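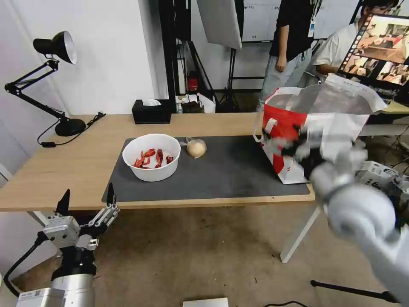
Setting up your Zukthorpe kitchen scale is mostly a matter of giving it a level spot and leaving it alone for a minute. I wrote this section after my own first go, when I had every reading wrong for an entire evening, so learn from me! You don't need special weights to practise with, just ordinary food. A bread bun still in its plastic bag is a good first thing to weigh, and a bowl of cooked crayfish is a good second, as you'll want to know how to take the bowl off the total.

Section 4: First weighing

1. Slide the battery cover off and pull out the paper tab. The display should light up with four dashes. If it stays blank, turn the batteries over and try again (I did this twice).

2. Stand the scale on a hard, flat top. All the feet should touch. Press gently on each corner, and if it rocks, turn the foot at that corner until it stops.

3. Press UNIT until you see g. Mine came set to ounces, and that was my lost evening.

4. Wait for the zero to stop flickering, then put on your bun. Write the number down, lift the bun off, and do it again. The two readings should be within a gram of each other.

Note: if they aren't, move the scale away from the fridge. Meenakshi Pisharody, who checked these steps for me, found hers settled as soon as she shifted it to the other worktop.

Section 5: Taking off the bowl

1. Put your empty bowl on the scale. Mine reads 179 g.

2. Press TARE once. The display goes back to zero with the bowl still sitting there.

3. Add the food and read the number. My last lot of shellfish came to 434 g, shells and all.

4. Lift everything off. You'll see a minus number - leave it, or press TARE again to clear it.

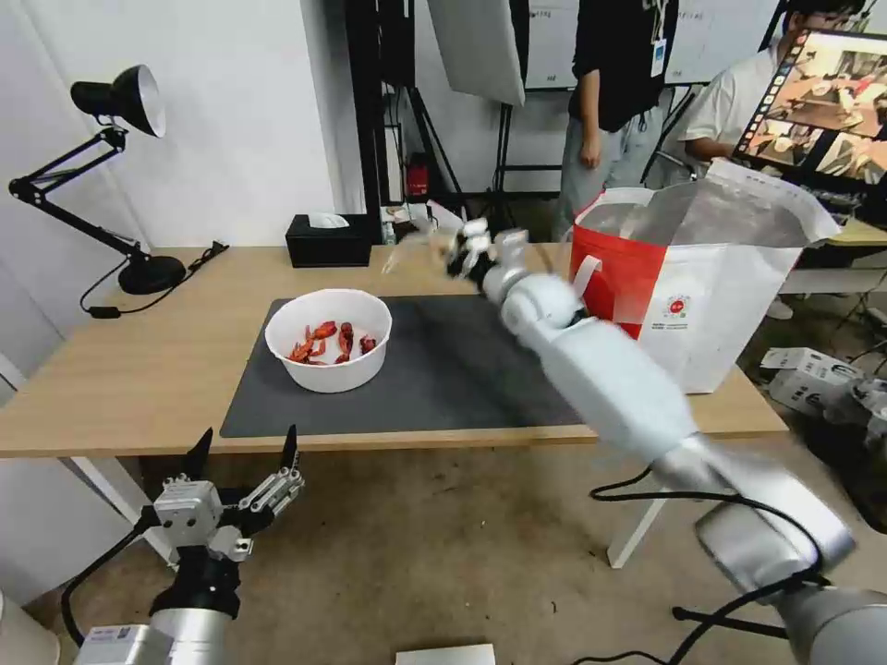
Crayfish in a round white bowl.

Caution: don't press TARE while you're still pouring. The scale grabs whatever weight it feels at that moment and your total will be wrong from then on.

Caution: never run the scale under the tap. A damp cloth is plenty, and dry around the buttons afterwards.

Note: the display switches itself off after 60 seconds and forgets the tare when it does. If you're a slow peeler like me, hold UNIT down for the long timer before you start. Models from before 2017 don't have the long timer, so on those you'll need to tap a button now and then to keep it awake.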